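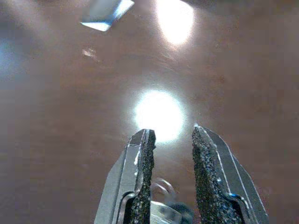 The Rekholm table, reddish-brown and glossy.

Playtesters wanted for Bumeo, February 2025

Rekholm is a small publisher of card games that take longer to explain than to play. Our next one, Bumeo, has 4 suits, a rulebook on its third rewrite, and a scoring system that has ended at least one friendship in the office. We need people who have never seen it and owe us no kindness.
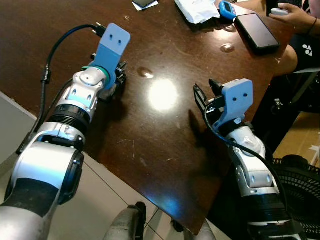 Dark brown wood, plenty of elbow room.

You will sit down with strangers, read the rules without help from us, and play two full games. We will stay quiet and take notes, which is harder than it sounds when you discard the Szabó card on the first turn. Everybody does.
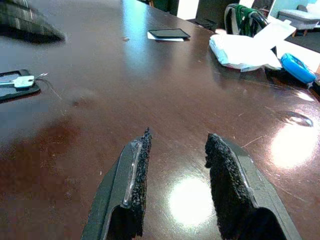
Experience with card games is welcome but won't get you extra points. We do ask that you shuffle gently and skip the dramatic slamming of winning hands – the tabletop has a polished finish and enough fine scratches in it already. Sore losers may apply. Sore winners should try our competitor, Irkus.

You must be 18 or older, able to read small print (we're working on that), and free for one evening session of three hours. We can't pay you. We can feed you, cover your bus fare, and send you a finished copy in November, if the printer is in a good mood.
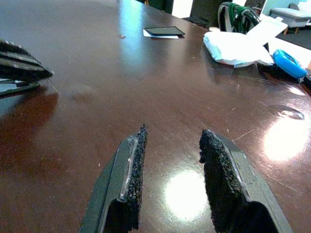 Deep mahogany tone, overhead lights, many fine scuffs.

To apply, write to the Bumeo desk at Rekholm and tell us the last game you quit halfway through, and why. Keep it under 1,000 words. Someone last time did not.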